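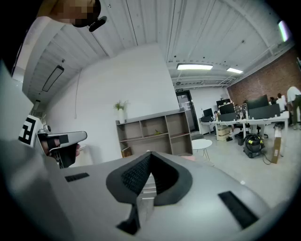
Tostulham hand gripper, v2

Hi! This is the README for Tostulham, the hand-held gripper pair I've been building in our shared workshop with Seraina Wyss. You squeeze the handle, the pads close, and the camera in the body records what your hand is up to. I'm Ferdinand Grabner and most of the questionable CAD is mine.

What's in the folder

- body/ the shells, left and right
- pads/ the curved finger pads (print these slow, please!)
- tags/ the square marker sheets, ready to print
- clips/ 200 short recordings, a test set and no more than that

Printing

I print the shells overnight and the pads one at a time. Allow almost 50 hours for a full pair, longer if your printer is as moody as mine. Use the 6 mm screws. The longer ones poke through into the camera pocket (ask me how I know). 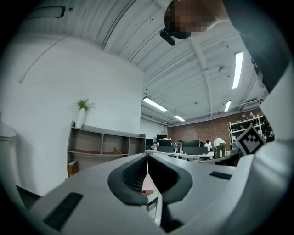 Finger pads open, marker on the right.

Markers

Glue them flat and let them dry properly before you record anything. If a corner lifts, the tracking starts to wander and you'll blame the software for an hour. I did! Seraina's script, check_tags.py, goes through a clip and lists the stretches where the marker was lost, so run that first.

Known problems

- The trigger spring squeaks. Seraina says she can live with it, I can't.
- Left and right shells look identical in the slicer. Check the file name.
- Bright ceiling lights wash out some clips, I haven't sorted those yet.

Last updated 6 February 2020. The Visside branch has the softer pads, and I'd like to merge it in April if the mold behaves. Send fixes as patches against main.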